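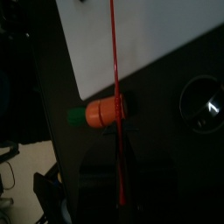

How Do You Teach a Robot to Pick Up a Carrot?

You could do it right now without even thinking. See the toy carrot, reach out, grab it, done! For a robot arm, that same little job is a giant puzzle. Where is the carrot? Which way is it pointing? How hard should the fingers squeeze?

One great way to help is to show the robot what to do. Engineers call this a demonstration, and it works a lot like the way somebody showed you how to tie your shoes.

What the robot sees

Lots of robot arms have a small camera right by the hand. Imagine having an eye on your wrist! When the arm moves, the view moves too, so a carrot can look tiny one moment and huge the next. The camera picks up everything else that's nearby as well. On a dark table, an orange carrot with a green top stands out nicely, but the robot's black fingers are much harder to make out. Look how they blend into the tabletop under the carrot.

There's also a toy secret to spot. A thin groove runs around the orange part, as if the carrot were made of two pieces that fit together. You might guess that it comes apart. A robot doesn't guess things like that unless it has learned about them.

Way 1: Take it by the hand

In the first kind of lesson, a person holds the robot arm and gently moves it. Down to the carrot, close the fingers, lift, over to the bowl, let go. The motors go easy so the arm can be pushed along, and sensors in the joints keep track of every bend. (Your elbow is a joint, and so is your knee. Robots have them too!)

Way 2: Drive it from far away

In the second kind, the person doesn't touch the robot at all. They use a controller, a bit like the one for a video game, or they move a second, smaller arm and the big one copies it. This is called teleoperation. "Tele" means far off, the same as in telephone and television.

Jawad Cheema teaches robots this way at the Stustari workshop in Drerkthorpe. "My first carrot took me nearly 40 tries," he says. "I kept closing the fingers too early! You have to learn to drive the robot before it can learn anything from you."

Again, again, again

One lesson isn't enough. If the robot only ever saw the carrot in one spot, it could get stuck when the carrot was somewhere else. So the teacher turns it around, slides it over, and starts again. Each time, the computer saves what the camera saw together with how the arm moved. Later it hunts for patterns - when the carrot looks like this, the hand should go that way.

Try it at home

You need a friend, a blindfold, a toy and a plastic bowl.

1. Put the toy and the bowl on a table. Your friend is the robot and wears the blindfold.
2. Hold your friend's wrist and guide it to the toy, then to the bowl. That's Way 1.
3. Move the toy. Now use only words: left, right, down, squeeze, open. That's a bit like Way 2.
4. Swap places and play 5 rounds each.

Which way was faster? Which words did your robot mix up?

Words to know

Gripper: a robot's hand
Joint: a place where an arm can bend or turn
Demonstration: showing how a job is done
Teleoperation: driving a robot from a distance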